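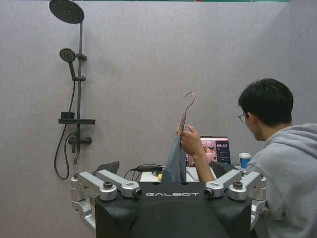 Nallik is a labeled image set of bathroom fittings and small hanging hardware, assembled for fixture recognition in product catalogs. Part names follow what a plumber's supply counter would use. A wall-mounted shower set is broken down into rain head, riser rail, handheld head, bracket, shelf, mixer valve and hose, and the hose is outlined along its full visible loop, including the stretch that hangs below the valve. Hooks get a shape tag (S, J, straight) and a separate tag for any section of the shank in a second color, such as coppery brown on silver.

## Contents

- 136 labeled fixture types
- 60 finish and color tags
- 2 annotation passes per picture

```
nallik/
 pictures/
 labels/
 parts.csv
 finishes.csv
```

## Labeling rules

1. Outline only what is visible. Hidden pipework is not inferred.
2. Finish is recorded by color. Use `dark_gray`, never `gunmetal`.
3. A dish, bottle or other item on a shelf gets its own label and is not merged with the shelf.
4. A hook held in the hand is tagged `held`. The fingers are excluded from the outline.
5. Outlines under 10 pixels on the short side are dropped.

## Known issues

- `mixer_bar` and `mixer_valve` were used interchangeably until the August revision. Both map to `mixer_valve` in `parts.csv`.
- Hose outlines are less consistent where the hose crosses the riser rail.
- The Roncombe subset has no finish tags.

## Maintenance

Labels: Romana Paulík. Part list and file checks: Unai Zabala. Corrections go in `parts.csv` as a new row with the old name kept in the `alias` column.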